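Astness Field Seating Replacement
Progress report to the Josine Fund, period ending February

Spending to date is $3,692, all of it on footings and the first delivery from Skostix. The remaining grant money is still in the project account.

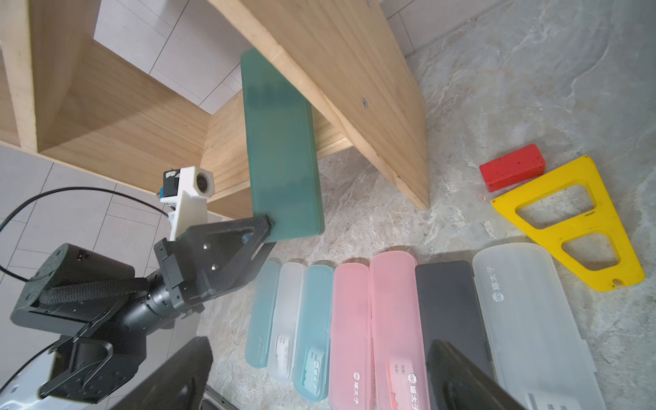
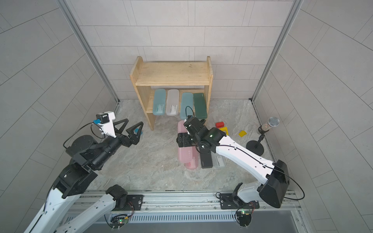
Work completed
Old planks on the home side were removed and hauled away. Concrete footings for 2 of the new bleacher sections have been poured. Khổng Welding repaired the handrail at the north gate.

Delays
Skostix shipped the wrong end caps and is replacing them at no charge. We expect to lose 25 days.

Next period
Assemble the home side sections, then start on the visitor benches. We request release of the next $1,000 for anchor hardware.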